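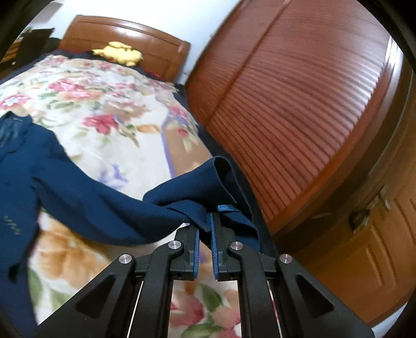 Home | Tickets | Knowledge base | Demo calendar | Log in

We use cookies to keep you signed in and remember your filters. Accept / Settings

Ticket: gripper, left finger lags on close, fabric slips at cuff
Opened by: Radek Jireš
Assigned: Radek Čierny
Priority: high, Sotomayor visit in February
Status: waiting on retest

10:15 Jireš
Ran the sleeve routine for the visitor demo. Navy top on the bed, flowered bedspread, grip at the cuff end, fold back over the body. Right finger closes on time, left one comes in late. Cuff gets pushed sideways instead of pinched. Same thing on the next try. Visitors are due after lunch so please look at this first.

10:30 Čierny
Which finger set? Blue ridged pads or the plain ones? And did you re-zero after the trip from Brulow?

10:40 Jireš
Blue ridged. Did not re-zero, thought it kept the value. Doing it now.

10:55 Jireš
Re-zeroed. Better, still late on the left. Closed with no cloth, you can hear a click partway. Opening is fine.

11:05 Čierny
Click sounds like a pivot. Power off, move each arm by hand, tell me which one drags. Don't tighten anything yet. Kevness had the same complaint last year and somebody overtightened, then both sides were slow.

11:25 Jireš
Left inner arm drags near the end of travel. Outer arm free. Right side all free. Wiped the pin, got lint out of it, gray fluff, quite a lot. Must be from the towel runs at Birusov.

11:30 Čierny
OK that's probably it. One drop of the light oil, wipe off the rest, we don't want oil on clothes in front of guests. Then 2 slow cycles empty before you put cloth in. What's the close force set to?

11:40 Jireš
74 percent. Was that way when I unpacked it.

11:45 Čierny
Too high for a sleeve. Drop it to about half and go up only if it slips. High force on a folded cuff just squeezes it out the side, wich is what you're describing anyway. Save as a new profile, leave the towel one alone.

12:10 Jireš
Oiled, cycled, no click. Force down. Cuff held on first try, lost it on the second when the fold was twisted. Approach angle maybe? It comes in square to the mattress and the sleeve lies on a diagonal.

12:20 Čierny
Yes turn it to follow the sleeve. Also lift a bit before closing, if the tips press into the mattress they pick up bedspread too. For the demo lay the sleeve out straight by hand, tell visitors that's the starting position, fine. Twisted cuffs are a seperate ticket.

12:35 Jireš
Angle changed, lift added. Running it again before they come. If it still slips I show the open/close by hand and talk longer.

12:40 Čierny
Ok. Log the result here after, not in chat. And bring the spare left pad back from Brulow, it's in the gray case

Attachments: profile_sleeve_soft, notes from Kevness
Linked: twisted cuff pickup (new, unassigned)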